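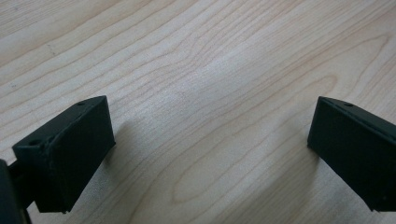
Bare wooden tabletop, two black gripper fingers, nothing between them

Ticket 961 - Drip zones 3 and 4 losing pressure, Seroria courtyard beds
Product: Zarkano irrigation controller, six zones
Opened: 25 Feb 2020
Status: Resolved, leaving open until the April check

Original report

Hi support! I look after the planting at Seroria, a courtyard garden with raised beds on three sides and a long fern border on the fourth. I love this system and it has saved me hours of dragging hoses, but zones 3 and 4 have gone weak. Zone 3 is 310 feet of drip line feeding the herbs and the camellias. Zone 4 is the fern border. Zones 1, 2, 5 and 6 are running beautifully.

What I see: the first few emitters on zone 3 drip the way they should, then it fades, and by the last camellia there's nothing at all. Zone 4 is the same but milder. The controller shows no fault. Both zones start and stop on time.

Tried so far:
Restarted the controller. No change.
Ran each zone by hand from the valve box. No change.
Walked both lines looking for wet spots. Found one chewed elbow on zone 4 (squirrels, I think), replaced it, and zone 4 got a little better.

Support reply 1

Thanks for all the detail, it helps a lot. Please open the flush cap at the far end of zone 3 and run the zone for two minutes. Let us know what comes out. Also, are zones 3 and 4 on the same filter?

Customer update

Yes, same filter! They share one, and the other four zones have their own on the street side. I flushed zone 3 and got brown water for maybe twenty seconds, then clear, but it was a lazy little stream. I could have poured it faster from a watering can.

I pulled the filter too. It's a Mulder screen, the short kind, and it was packed with fine grit and something that looked like green felt. Rinsed it, put it back, ran zone 3 again. Big improvement - the camellias got water for the first time in who knows how long! Still not right at the very end though.

Support reply 2

Great progress. Two things to check next.

1. Pressure just after the regulator, with zone 3 running. A screw-on gauge is fine.
2. The emitters on the last stretch. Pull three or four and soak them overnight in white vinegar and water.

Customer update

Gauge says 12 psi with zone 3 running. The label on the regulator says 25. I borrowed the one from zone 5 to compare and got 24 right away, so I'm calling the old regulator dead. I ordered a new one from Coditz along with a bag of 98 emitters (odd number, but that's how they sell them) and a spare screen.

The soaked emitters came out lovely, by the way. Two of the four drip like new. The other two went in the trash.

Customer update

New regulator is in and WOW. Zone 3 reads 24 psi, the last camellia gets its share, and the ferns are dripping all the way down to the gate. I swapped the worst emitters while I was kneeling there anyway and put a fresh layer of bark over the line.

One question: the old schedule gave zone 3 a very long run, which I had stretched to make up for the weak flow. Should I go back to the original time?

Support reply 3

Yes, please do. Set zone 3 back to 35 minutes and check the soil two inches down the next morning. If the herbs stay soggy, take off another five. Rinse the shared screen monthly during the growing season, and flush both lines in April before you switch to the summer schedule.

Customer update

Set to 35. Soil was damp and crumbly this morning, just how the thyme likes it. Flush is on my list for April and I'll post the gauge readings here when I've done it. Thank you all so much!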